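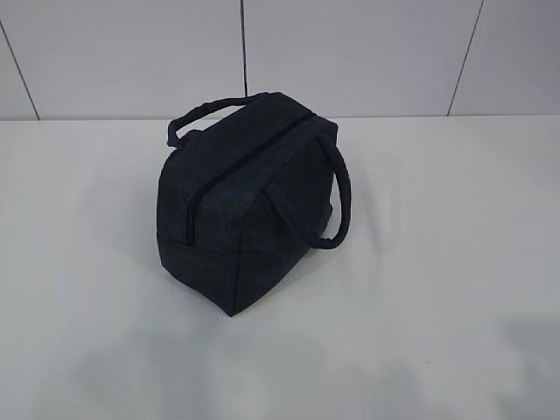
A lancheira com o fecho corrido.

Maio, 8h40
Aberto por Effie Rankin

Assunto: o fecho da lancheira azul-escura prende quando ponho o almoço

Bom dia! Escrevo por causa da lancheira térmica que comprei na Rondora. Vazia, é uma maravilha: abro, fecho, volto a abrir, corre tudo lindamente. O problema começa quando lhe meto o almoço dentro. O fecho anda até à curva, prende, e eu fico ali a puxar com uma mão e a empurrar a tampa da caixa com a outra (normalmente já atrasada, claro).

Gosto muito dela e não quero devolver nada, atenção. O tecido é bom, as alças são fofinhas e não magoam a mão quando vou no autocarro. Só queria perceber se o defeito é do fecho ou se sou eu que arrumo mal as coisas.

O que costumo levar: uma caixa retangular de 600 ml com tampa de encaixe, um pepino, uma peça de fruta e às vezes um iogurte. O acumulador de frio vai no fundo, deitado.

Resposta de Darmawan Majimbun, apoio ao cliente, 10h15

Olá, Effie. Obrigado pela mensagem. Antes de avançarmos para uma troca, pedia-lhe que experimentasse o seguinte:

- tirar tudo e correr o fecho devagar, do princípio ao fim, para ver se prende no mesmo sítio;
- ver se há algum fio do forro apanhado nos dentes;
- voltar a pôr a comida, uma coisa de cada vez, fechando e abrindo entre cada uma;
- dizer-nos em que ponto começa a prender.

Effie Rankin, 12h50

Fiz os trabalhos de casa! Pus tudo em cima da mesa branca e fui por ordem.

Vazia: corre bem, e não vi fio nenhum nos dentes. Passei o dedo por dentro, dos dois lados, e nada.

Só com a fruta: bem.

Fruta e pepino: bem, desde que o pepino vá em pé. Se o deito atravessado, a ponta empurra a parede da lancheira e já sinto o fecho a fazer força.

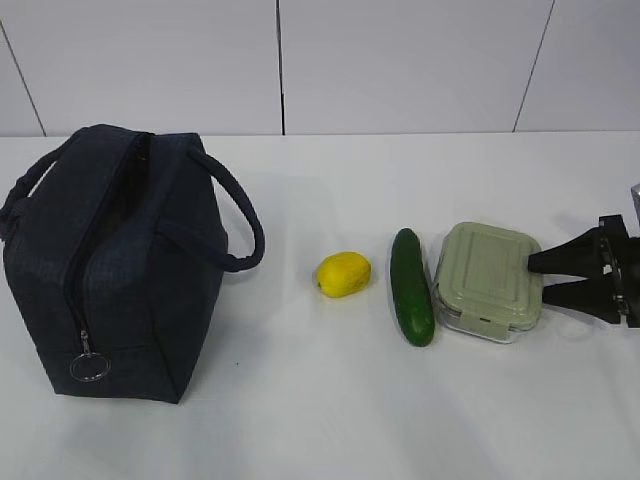
Com a caixa é que a coisa se complica. Se a ponho deitada no fundo e o pepino por cima, prende logo na curva. Se a ponho de lado, encostada à parede de trás, fecha, mas depois o molho da massa vai todo para um canto e eu chego ao trabalho com metade do almoço encharcado e a outra metade seca. Experimentei 3 vezes cada posição, para não dizer que foi azar.

A minha vizinha Kalliopi tem uma igual e jura que a dela fecha com tudo lá dentro — mas ela leva sanduíches, portanto não sei se conta.

Mais uma dúvida: a patilha da caixa pode estar a bater no forro? Fica um bocadinho saída quando não a aperto até ao fim.

Darmawan Majimbun, 14h05

Pode, sim. Já tivemos casos desses. Experimente assim: a caixa deitada com a patilha virada para o lado oposto ao fecho, o acumulador por cima da tampa e não por baixo, e o pepino em pé ao canto. A fruta entra no fim. Ao abrir, leve o fecho até baixo, pela aresta da frente, para não forçar a boca da lancheira. E segure no tecido junto à argola quando começar a puxar.

Effie Rankin, 16h30

Melhorou muito! O acumulador por cima fez toda a diferença — o meu é daqueles de 200 g, baixinhos, e debaixo da caixa levantava tudo. Com a patilha para trás já não sinto aquele solavanco na curva.

Ainda prende um nadinha nos últimos dedos do percurso se levo um limão daqueles grandes para espremer na salada. Com um pequeno, não. O tecido ali em cima dobra para dentro quando abro, e desconfio que seja essa prega que o fecho vai buscar. Tenho de a alisar com a mão antes de fechar.

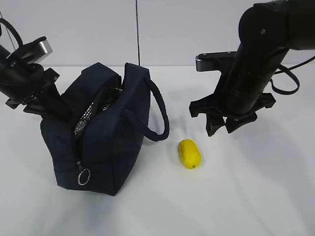
A prega na boca da lancheira, com o fecho parcialmente aberto. O limão é o pequeno.

Resposta de Fitriani Gunawan, oficina, 17h20

Effie, peguei eu no pedido. A prega é normal nas primeiras semanas, o acolchoado vem dobrado de armazém. Encha a lancheira com um pano da loiça durante a noite e deixe-a fechada. Para o fecho, um bocadinho de cera de vela nos dentes e correr várias vezes. Óleo não, que mancha o tecido.

Se daqui a duas semanas continuar igual, traga-a à loja e eu vejo o cursor.

Effie Rankin, 17h45

Combinado! O pano vai já para dentro e a cera procuro logo à noite, devo ter um coto de vela na gaveta dos talheres. Deixem o pedido aberto, por favor, que eu volto a escrever. E obrigada aos dois pela paciência!

Estado: a aguardar cliente

Rondora, apoio ao cliente. Contacte-nos pelo formulário da loja. Todos os direitos reservados. Voltar ao topo

Pedidos relacionados
Cheiro a peixe no forro da lancheira
A alça descoseu-se de um lado
Posso lavar a lancheira térmica na máquina?
Acumulador de frio a verter
Base de ajuda: mais de 1.000 respostas sobre malas, sacos e lancheiras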